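Chapter 4
Inside the Case

What this chapter covers

Names and positions of the main parts of a desktop computer
The processor socket and the processor
Memory slots and expansion slots
The power supply and its cables
Laying out a bench for repair work

4.1 Before you start

In Chapter 3 you dealt with the outside of the computer: the connectors on the back, the front panel, and the faults that can be put right without a screwdriver. Most calls to a repair desk end there. Of the 1,583 jobs logged by the Vandside workshop in the year this course was first taught, the larger part were closed without the side panel coming off. The rest are the subject of this chapter and the two that follow it.

You will need a tower computer that is not required for anything else. It does not have to be new. An older machine is often better for learning, as the parts are larger, the cables are easier to tell apart, and there is less to lose. Remove the power cord, hold the power button in for 30 seconds, and put on your wrist strap. Take off the side panel and put its screws in a dish. Lay the case down on its side so that the open side faces the ceiling.

Work on a flat surface at a height where you can see straight down into the case without bending. A slatted table is suitable, but small screws fall through the gaps, so put a tray underneath or lay a cloth over the part you are not using. The lamp should come from the side opposite your working hand.

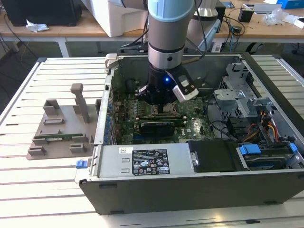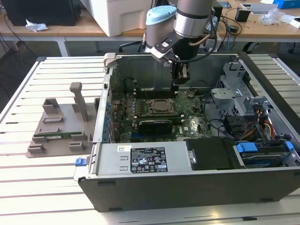

Tower case on its side with the side panel removed.

The motherboard is the part to find first, and it is the easiest. It is the large flat board to which everything else in the machine is connected, either directly or by cable. Boards are made in several colours and the colour tells you nothing about quality or age. On a green board like this one the black graphics card stands out well, and it makes a good landmark: find the card, and the processor socket is the square with the metal frame just above it. The same method works on most tower machines, although in some the card will be missing and you will have to look for the empty slots instead.

4.2 The socket and the processor

The processor sits in a square socket. A metal frame holds it down, and in normal use a cooler is fixed on top, which means that on a complete machine you will not see the processor at all. Coolers are removed in Exercise 4C. Do not remove one yet.

A processor fits its socket one way round only. There is a small mark on one corner and a matching mark on the socket. If the processor does not drop into place under its own weight, lift it out and look again. Never press on it. Bent contacts are the most common damage done by beginners, and on many boards they cannot be repaired.

Touch the processor by its edges. If you have to put it down, put it in a plastic tray with a lid.

4.3 Memory

Memory comes in long thin modules which stand upright in their slots. Each slot has a catch at one or both ends. The notch in the lower edge of the module is off centre, so again there is only one way to fit it. Unlike the processor, a memory module does need firm pressure, and the catch should click shut. A module that is not fully seated is a frequent cause of a machine that starts its fans and shows no picture.

4.4 The power supply

The power supply is a closed metal box with a bundle of cables coming out of it. Read its label before you do anything else and copy the rated output into your workbook. Do not open the box. The components inside can hold a dangerous charge after the cord has been removed — there is nothing in it that you will be asked to service on this course.

The colours of the wires follow a standard on most older supplies:

Black: ground
Yellow: 12 volts
Red: 5 volts
Orange: 3.3 volts

Some newer supplies have all their wires in black, and these must be identified by the plug. A table of plugs is given on page 22 of the Imrie workbook.

Exercise 4A

Work in pairs, with one case between you. Draw a plan of the inside as seen from above. Mark the motherboard, the processor socket, the memory slots, any expansion cards, the drive bays and the power supply. Allow 30 minutes. Keep the plan, as you will need it in Exercise 4C.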